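Clive Entwistle on 22 years of teaching people to cook supper
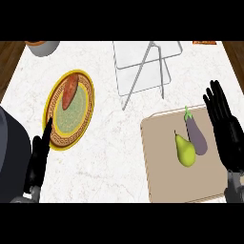

Dana Mella

The cooking school on Geraghty Street has one classroom, two ovens and a sink that Clive Entwistle calls the most useful teacher in the building. He opened it 22 years ago in what had been a shoe repair shop. Before that he worked in hotel kitchens and, for one summer, on a ferry.

His evening course runs for eight weeks and is meant for adults who cook badly or not at all. We met at four in the afternoon, before the Sunday class, while he picked over a crate of leeks that had come from a grower in Turnport.

"Most people who sign up tell me they can't follow a recipe," he said. "They can follow one fine. What they can't do is come home at six-thirty, look in the refrigerator and get something on the table. That's what they're paying me for."

The first class has no recipe. Students cook an onion three ways: fast, slow, and slow with the lid on. They taste all three and go home. Entwistle said he used to begin with roast chicken and dropped it after a few years.

"Chicken scared them. They were worried about making somebody sick and they didn't learn anything. An onion costs very little and you can burn it and start over."

Soup comes in the second week, then eggs, then beans and rice. Meat doesn't show up until week five. He doesn't teach baking at all. "I'm not good at it," he said. "My sister got that. She has a bakery case full of things I couldn't make if you gave me a month."

He has kept the course small. A class is 12 people at most, two to a cutting board, and he has turned down offers to move somewhere bigger. One was from the owners of the Godine building downtown, who wanted him to take over a ground floor with room for 40. He went to see it twice.

"Nice windows. But I'd have needed a microphone. If I can't hear what's in the pan from where I'm standing, I can't tell the person to turn it down."

Tuition is $178 for the eight weeks, groceries included. It went up last May for the first time in several years, and he sent a letter to everyone on the waiting list explaining the increase. Butter took up most of the letter. Three people wrote back to say they agreed with him about butter.

By his records, he has taught about 3000 students. The oldest started at 81, after her husband died, and took the course twice. He remembers her for her knife work, which was better than his. She had spent her working life cutting patterns for a coat maker.

"She'd never cooked because he did it all. He was good, too, from what she said. She brought in his notebook and we tried to work out his lamb stew. He hadn't written down any amounts. We got close on the fourth try, I think. She said it was close."

Entwistle is 64 and has bad knees. He sits on a stool for the first half hour of class now and has raised one of the counters by a few inches. He said he has no plan to stop, though he has been showing a former student how to run the Tuesday group and she now teaches it without him every other week.

I asked what he would tell someone who wanted to cook more at home and couldn't take a class. He thought about it while he trimmed the leeks.

"Pick two suppers. Cook them every week until you're bored. Then change one thing. People buy a big book and make something different every night and they never get good at any of it. I did the same thing with the guitar."

He also recommends a heavier pan than most people own, and salting earlier. He is against garlic presses, and he keeps one in a drawer so students can see how long it takes to clean. He has no opinion on gas versus electric. He cooks on an electric coil stove at home that was there when he moved in.

At home he makes mostly the same few dishes he teaches in the first three weeks. The night before we talked he had eaten lentils and a fried egg, standing up. On days off he goes out for noodles.

"I don't want to cook on a Monday," he said. "I tell the class that, too. Somebody always looks relieved."

The students started to come in a little before five, shaking out umbrellas. It was week two. Entwistle moved the leeks to the sink, ran the cold water and asked the first man through the door to wash his hands and come help him get the grit out.

The next evening course on Geraghty Street begins in the fall. The waiting list is open now, and names are taken by phone or at the door.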